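Clultik Community Help
Student Projects > Simulation

Robot passes in the test house but fails when we change rooms – what should we log?

Posted by mapleshop_team

I'm one of two students doing the simulation half of a class project. The other half of the class builds the physical base, and we are supposed to hand them a controller that can go to a named object, stop near it and report which object it found. We use Rerico for the simulated house and a small planner we wrote ourselves, which we call Eze. The teacher wants a demo in March and a written report with it.

The first task is the table task. The robot gets a word, such as "plant," and has to turn its camera until the right object is in view, then hold still until the label settles. We have 1,699 saved runs of this and the results look good. The labels are stable and the planner hardly ever picks the wrong thing. 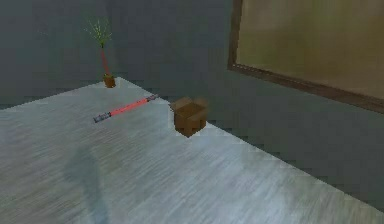
Table task: plant, toy lightsaber and cardboard box.

The trouble started when we moved on to the second task, where the robot begins in a different room and has to find its way. Eze still gives a label with a high score, but it gives one even when there is nothing on the list in front of it. It will stop at a bare wall and report "box." Then the run ends, and our script counts it as finished because a label was returned.

Things we already tried:

Raising the score cutoff. This cut down the false reports, but the robot also started missing the plant.

Slowing down the turn rate. It made a small difference on the table task and none when moving between rooms.

Starting every run from the same spot. That helped, but the teacher said it defeats the purpose.

Right now we log the final label, the score and the run time. The lab computer is shared, so we can't save every camera image from every run. What should we be logging so we can work out where it goes wrong? And is it normal for the two tasks to behave so differently in the same house?

trillwood_robotics

Yes, it's normal. Our club at Trillwood had the same problem last season with a different simulator. Your table task always has an answer in it, so the planner has never been asked to say "none of these." If all of your saved runs start facing the table, the score only tells you which of the listed objects is the best match. It doesn't tell you that a match is there.

I would do three things, in this order.

First, add a "nothing here" label and give it real examples. Drive the robot around by hand for a while and save views with no target in them. Corners, open floor, doorways, the side of a door from close up. You want plenty of these, and you want them from the same camera height you use in the runs. Don't pick only the clean ones. Views saved while the robot is turning are the most useful, as those are the ones your planner is getting wrong.

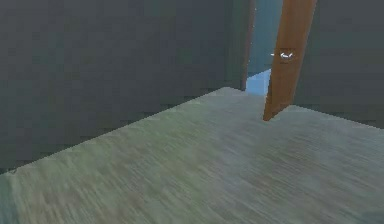 Second, change what counts as finished. A run should end as a pass only if the label matches the word you gave it and the robot's position is within some distance of the object. The simulator knows where the object is, so you can check that after the run without giving the planner any help. Keep "returned a label" as its own column if you like, but don't use it as the result. I would rerun part of the table set with the new rule too. Your good numbers may drop, and you'll want to know that before you write the report.

Third, on logging. You don't need every image. Keep a short buffer of the last 8 camera images in memory and write them to disk only when a run ends in a fail or a wrong label. Next to each one, write the position, the heading, the top two labels with their scores, and the step number. The gap between the top two scores is more use than the top score alone. When ours stopped at a wall, the top two were nearly tied every time, and we could have caught it with a simple check.

One more point about the cutoff. Leave it alone until you have the new label in. We spent two weeks moving ours up and down and had to redo all of it afterward.

For the report, make a small table by starting room, with passes, wrong labels and time-outs in separate columns. A single percentage for the whole house will hide the problem you just described.

eze_fan13

Just use a bigger house with more stuff in it. Worked for us. Also check that your camera isn't pointing down, ours was for a month.

benchtop_and_batteries

I agree with most of the first reply, less so with the second one. More rooms will give you more data, but if the finish rule is wrong you'll just collect more runs that are marked wrong.

I help run an after-school group that uses Rerico, and I'd add something about the word list. Try a room where there are several things at different distances and where some of them are on your list and some are not. Bedrooms are good for this. A planner trained on a clear tabletop tends to do badly when the target sits on something patterned, or when it's a pale object on a pale surface. Run the same word from several starting headings in that room and compare.
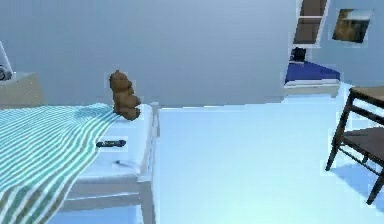

Bedroom start, with the teddy bear at the far corner of the bed.

With a setup like that we give three kinds of words: one that is easy to pick out, such as the bear, one for something thin or small, and one for an object that isn't in the room at all. The last kind should end in "not found" after a full turn. If your planner has no way to return "not found," add that before anything else. It's a few lines in most planners, and the build team will need it anyway when their base is in a real hallway.

On storage, we save small images at half size and delete them at the end of each session after somebody has looked through the fails. Put the settings you used at the top of each log file – cutoff, turn rate, starting room, version of the planner. We once had 13 log files with no settings in them and had to throw them all out.

mapleshop_team

Thanks. We changed the finish rule this afternoon and reran a small batch from the table set. Some runs that used to pass don't anymore, mostly on the word "box." The "nothing here" label is next, then the bedroom runs. I checked the camera angle too and it was level.

Does the "not found" result need a full turn in every room, or is it OK to stop early if the robot starts in a corner?

benchtop_and_batteries

Do the full turn for now. You can shorten it later once the logs show which headings never matter.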